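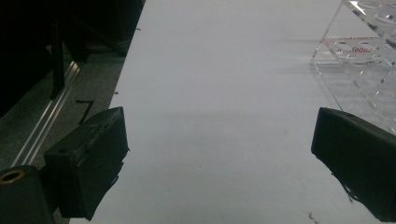 Small dark marks on a matte white top: paint over or leave it?
Posted in Furniture & Surfaces

My white top is matte and mostly clean, but it has a couple of little dark marks on the left edge and a speck near one corner. The Gaete shop in Erkside wants to sell me a 24 ounce bottle of Illus restorer that "lifts anything." I doubt it. Has anyone used it on a flat finish without ending up with a shiny patch?

marlow_bench
I bought the Illus stuff two years ago for a shelf. It did nothing to the marks and left a sheen I could see from the door every evening. Try a damp cloth and a drop of dish soap first. If a mark catches your fingernail, it's a chip, and no cleaner is going to lift a chip. Check for a dull gray look after it dries too. A lot of that is just shade, so move a lamp before you start scrubbing.

tinroof7
just paint it

Drumirard Dave
I wouldn't paint a whole top for a few specks. Touch-up paint on matte white almost never matches either, whatever the label claims. Melamine foam gets recommended a lot, but it's an abrasive and it will polish a flat finish if you lean on it. Test it underneath, wait a day and look at it from a low angle. Mine has had more than 7 marks on it since March and I've left every one of them alone.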